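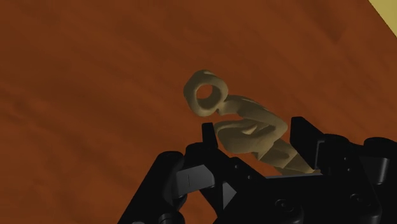 What did I do with my Thursday? Learnt to bake the plaited cardamom loaf at last, with Usha Namboodiri standing at my elbow the whole time!

I got to hers just after 7 with flour, butter and the wrong sort of sugar (she had the right sort, of course). She learnt the loaf when she lived in Pleminen and has been making it ever since, and her kitchen in Rustuswood smelt of cardamom before we'd even opened a jar. We crushed the pods ourselves, which took ages and was lovely. My arm still aches.

The dough was much softer than I'm used to. I wanted to throw in more flour and she wouldn't let me, and she was quite right, it came together beautifully after almost 20 minutes of kneading. Then 3 long ropes, over and under, over and under. My first go looked like a knotted sock so I pulled it apart and started again. The second was a proper plait!!

While it rose we drank too much coffee and she told me about the flat above the post office, and the neighbour who played the accordion in the bath.

Out of the oven it was dark gold and a bit lopsided. Ate two slices hot, butter running everywhere. Must buy more pods on Saturday, and ask her how long she leaves the saffron one to prove.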